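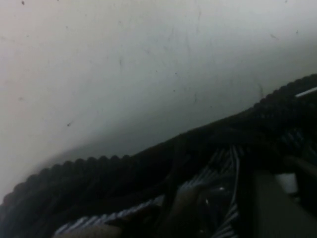 Cabling close to the gripper, from the wrist camera.

The planner came first, and the team at Wultum now thinks that was a mistake. "We wrote all the motion code before we had a proper way of replaying a run," says the software lead at the firm's Skendirgate workshop. "So when an arm stopped halfway through a move, we were reading log files and guessing."

The replay tool is called Uver. It lines up joint positions, gripper commands and camera pictures on one clock, and lets you step through them. Getting the clock right took most of the spring. The wrist camera was running 53 milliseconds behind the joint readings, and the grasp checker was judging pictures of a place the arm had already left.

"You don't notice it when the arm is slow," she says. "Speed it up and the gripper closes in the wrong spot. We blamed the calibration for weeks."

Shoes and boxes are the current work. A shoe is awkward for the planner, as it sticks out a long way past the fingers and the amount changes with every grip.

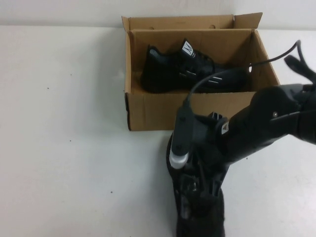 The box adds its own trouble. Its walls and flaps go into the collision model as thin plates, and early versions treated the flaps as fixed. The arm would then refuse paths that were perfectly safe. Flaps are now given a cost, so the planner may pass close to one if the other routes are much longer.

The cable is handled in a cruder way. There is no model of how it bends. The wrist joint has a limit on how far it can turn in one move, and anything beyond that is split into 2 moves with a check in between. "It costs us time," she says. "I would like to do it better, but it is far down the list."

Uver holds about 3000 runs at present. Of those, 139 have been marked by hand as failures, each with a short note on the cause. The Heywood office uses the marked set to test every change to the planner before it goes on to an arm.

The next release is due in May, with a faster search through old runs. She also wants to change the file format, and expects an argument over it.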